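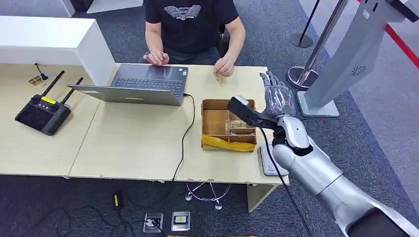 Unit 3: Emollients, Humectants and Occlusives

Course 3524, Cosmetic Product Basics, Studcombe

Read before class: chapter 2 of the course reader, up to the section on preservatives.

Most creams, balms and lotions do one or more of the same jobs. They draw water into the outer layer of the skin, they slow the loss of water from it, or they make the surface feel smoother. The ingredients that do these jobs are sold under many names, but for this course we sort them into the groups in the title. Some belong in more than one.

Humectants

Glycerin is the one you will meet most often. Others are sorbitol, propylene glycol, urea and sodium hyaluronate. They attract and hold water. Used at a high level, glycerin feels sticky, and this is the usual complaint about cheap hand creams. In dry air a humectant works better with something on top of it to slow evaporation.

Emollients

These fill the small gaps between loose skin flakes so the surface feels soft. Examples are squalane, caprylic/capric triglyceride, jojoba oil and isopropyl myristate. Pay attention to spread. A light ester moves quickly over the skin and leaves little behind, while castor oil is thick and stays put - useful in lipstick, less so in a face lotion.

Occlusives

Petrolatum is the standard that others are compared with. Beeswax, lanolin, mineral oil and dimethicone also go here. Lanolin is an emollient too, and some people are allergic to it, so check the label before handing out samples.

Reading a label

In general, ingredients are listed from most to least by weight. Those at 1 percent or below can be listed in any order after the rest, and color additives may come at the end. A plant extract near the end of a long list is probably there in a very small amount. The list does not give percentages, so two creams with matching lists can still feel different.

Lab work

Compare the Bandudora hand cream with the Ackah balm. Put a pea-sized amount of each on the back of a clean hand, one product per hand. Note tack, shine and spread at once, then again after 10 minutes. Write your notes before talking to your partner.

Homework

Question set 43 in the reader, parts a and b only. For part b, use the Gistham lotion label on the back page and mark each ingredient H, E, O or none. Water is none. Bring the marked label to the next class - we will need it for emulsions.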